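Zorkura sim grasping set: README

Data card, student robotics club, Prinness campus. First written December 2019, patched since whenever somebody found something wrong with it.

What's in it

567 simulated pick-and-place episodes, made by club members over one summer project. Each episode has wrist camera frames, joint positions, gripper opening and a short text label for the task. All of it comes out of a simulator. No real arm was used, and nothing in these files tells you how a real arm would behave.

The object shapes are basic: spheres, cones, blocks and a few leafy odds and ends from the Ebrahimi mesh pack. The table is a speckled stone texture. Colours were picked by whoever was building the level that week, so don't read any design into them. Green is badly over-represented. A model that learns "go for the green thing" will look cleverer on this set than it deserves to.

What we claimed and what we'd claim now

The original club poster said the set would "support robust grasping". We'd take that back. The episodes were scripted or driven with a game controller, the starting poses don't vary much, and the lighting has 2 settings. A baseline trained on the lot did fine on held-out episodes, but the held-out episodes were drawn from the same levels as the training ones. That test is close to worthless and we've stopped quoting the score.

In the wrist view the black fingers and the round black mount take up a good part of the picture, and other black parts can turn up near the edges. Small objects often sit partly behind something else.

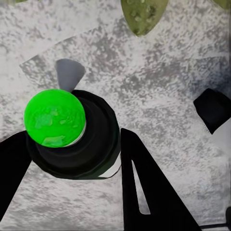 Can a policy trained on this set be used on a real gripper?

We wouldn't. The contact settings were tuned until grasps stopped exploding, with no measurements behind them, and friction is a single value for every object.

Splits

The test split has 194 episodes and everything else is training. There is no validation split. If you need one, carve it out of training by level name, not at random, or near-identical runs will end up on both sides.

Known problems

Joint readings lag the wrist frames by a step or so in the early levels. We never worked out why.

The text labels were typed by hand. "Ball" and "sphere" both appear, as do "grey" and "gray", and a few labels name the wrong object altogether.

9 episodes end before the gripper closes. They're flagged in the notes column and still sitting in training, because removing them broke the numbering and the numbering is used by the Wosirska loader.

The success flag is set by height alone. An object wedged against a finger and dragged upward counts as picked. Watch a handful yourself before trusting a success rate from this set, ours included.

Loading

Use the Wosirska loader in the tools folder. Older copies from before January silently skip episodes with an empty label, so check that your total matches the one at the top of this file.

Licence

Free for coursework and club use. The meshes have their own terms, which are in the meshes folder. Please read them before you put anything online.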